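Sunday, October 26, 2025

Half a day at the shop in Drusham, although it is Sunday, and now tea and this notebook.
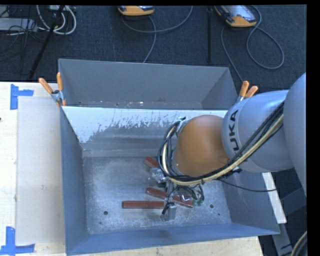

What has changed most for us since the arm took over the bin? My hands hurt less in the evening, and I talk less during the day. Before, two of us stood at the bin and passed bars to the saw, and we spoke all the time, about children, about football, about the price of everything. Now one person looks after the arm and the other was moved to packing, on the other side of the wall.

I was against it in the beginning. In the meeting the man from Mellberg said that it would pick 1,321 bars in one shift. I wrote the number on my glove so I could be angry at it later. Last Thursday we reached 76 percent of it, and my anger was already quite small.

What I do now is difficult to explain to my mother. I fill the bin, I watch, I press the button when it stops. It stops mostly when bars lie across each other. Then I must decide if I move a bar by hand or let it try again. I have learned to be patient, but it makes me tired in the head in a way that lifting never did.

The Taladdale plant will get the same cell in December. They asked if I want to go there for 14 days and teach. I have worked with bars for 17 years and was never asked to teach anything. The pay is a little better too. I said I would answer after the weekend, so I should decide tonight. My English is good enough for it, I think, but I am nervous to speak before a group.

Must remember to take the other boots tomorrow.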